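Research Participants Wanted: Home Recording of Two-Handed Garment Handling
Prengate Manipulation Group, Durkbridge site
Posted 8 June 2018

The Prengate Manipulation Group is recruiting adult participants to record everyday clothes-folding tasks in their own homes using a pair of instrumented hand-held grippers. The recordings are used to train and evaluate control policies for two-armed robots that handle cloth. Participation is paid. No background in robotics or programming is required.

Background

Cloth remains difficult for robot arms. A T-shirt has no fixed shape, hides parts of itself when it is folded, and responds to small differences in where it is grasped. Policies trained on recordings from a single laboratory table tend to fail when the surface, lighting or garment changes.

In April we completed a first comparison of two ways of collecting demonstrations. In the first, trained operators drove two robot arms remotely at our Mundside laboratory. In the second, people at home performed the same folds with hand-held grippers whose fingers match those on the robot. Policies trained on 108 home recordings placed the final fold more accurately on unfamiliar surfaces than policies trained on 197 remote-operation recordings. On the laboratory table itself the two were close, with a small advantage for remote operation. The comparison covered short-sleeved shirts only, and the home recordings came from a small number of households. The present study extends the method to more garments and more homes.

What the work involves

Participants hold one gripper in each hand and fold garments on whatever surface they normally use: a bed, a table, a board, a mat on the floor. All contact with the garment is made through the gripper fingers. A typical episode consists of picking up an edge or corner, carrying it across, releasing it, and smoothing the result. Sleeves are folded in first, then the body.

We ask for ordinary rooms in their ordinary state. Please do not clear shelves or move furniture for the recording. Variation in the background is part of what the study measures, and an arranged room is less useful to us than a lived-in one. Clothing worn by the participant is likewise a matter of personal choice.
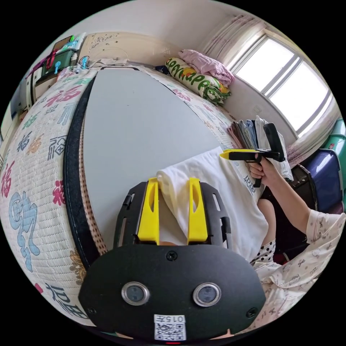 Time and payment

Each participant completes 20 sessions over a period agreed with the coordinator. A session includes setup, a short calibration routine, a block of folding episodes and data upload. Most people finish a session in less than an hour once they are used to the grippers. The first two are slower and are paid at the same rate.

Payment is made per completed session. An episode that contains a dropped garment or a failed fold still counts, provided the grippers were recording throughout. Failed attempts are labeled and kept. We use them to study recovery behavior, and participants should not delete them or try to conceal them by restarting.

Equipment is delivered to the home and collected at the end. Participants supply their own garments. A mix of sizes and fabrics is preferred, with at least one plain shirt and one with printing on it.

Who can take part

Applicants must be 18 or older and live within delivery range of Durkbridge or Mundside. They need normal or corrected vision, use of both hands, and the ability to open and close a trigger grip repeatedly without pain. Left-handed applicants are especially welcome – they are underrepresented in the data collected so far.

Applicants who share a home must obtain the agreement of every other adult living there before the first session. Anyone currently employed by Prengate or by our hardware supplier, Kļaviņa, is not eligible.

Training

Each participant attends one introductory session at either site. It covers grip technique, the calibration routine, charging, and the upload software. Two habits take the most practice. The first is keeping the wrist orientation within the range a robot arm can reproduce. The second is moving at a steady pace – fast flicks of the fabric are natural for a person and hard for the arm to follow. A coordinator reviews the first five episodes and returns written comments before the main sessions begin.

Data and privacy

The grippers record images, finger opening and motion. They do not record sound. Images may include parts of the room and of the participant. Faces and readable personal documents are blurred before the data leave our storage. Participants may review their recordings and request removal of any episode, without giving a reason, up to the point at which the dataset is released. Sessions already completed remain payable after removal.

The full consent form is sent with the invitation to the introductory session.

How to apply

Send a short message to the study coordinator, Xinyi Qian, through the contact form on the Prengate site. State which of the two sites is closer to you, your dominant hand, the surface on which you usually fold clothes, and the hours of the day when you would expect to record. A resume is not needed.

Places are limited by the number of gripper pairs available. We expect about 200 applications and will reply to all of them. Selection is made to balance types of home and folding surface, so an applicant who is not placed in the first round may be contacted for a later one.

Questions about the research method or the April comparison should be addressed to the principal investigator, Nektarios Sarantis, through the same form.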